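Folding heavy knits - halves or thirds?

grurero_knits
Putting sweaters away for the season. The shelf is 580 mm wide and the thick textured ones fold too deep in halves. Thirds fit, but leave a ridge across the chest. Current stack is brown on top, patterned teal in the middle, navy at the bottom. Cream cable or basket-weave still to go.
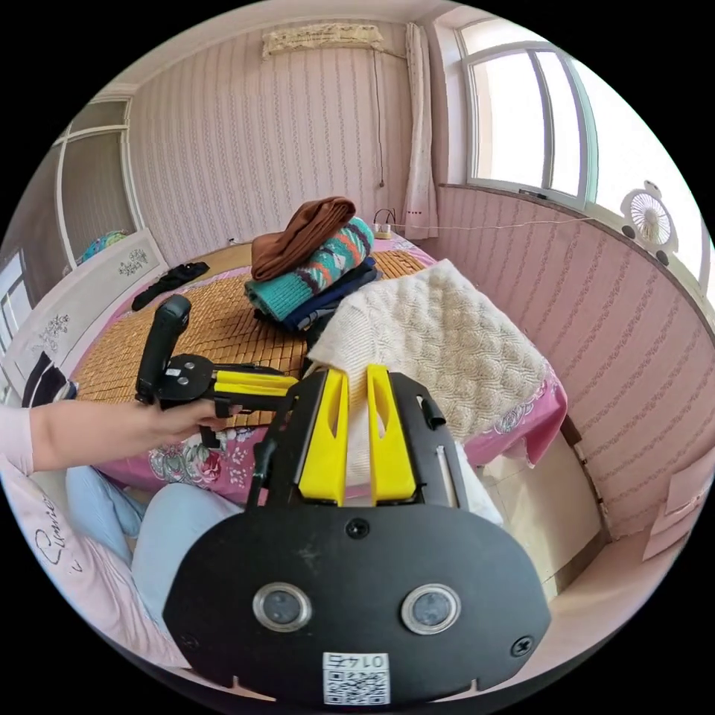 Cream knit and the stack, on the bamboo mat

niskanen80
Thirds, sleeves flat across the back. Heaviest piece at the bottom. I would move the cream one under the teal.

Nekeo
Disagree. Weight on a raised texture flattens it. Cream goes on top, folded in half, no more than 5 to a stack.

niskanen80
It recovers after steaming.

Nekeo
Wool does. Acrylic often doesn't. Check the label first.

grurero_knits
Label says blend. Going on top, then - in thirds, as halves won't fit.

Related threads
Cedar blocks or sachets
Zusico shelf dividers
Bamboo mat over a fitted sheet

Contact | Back to top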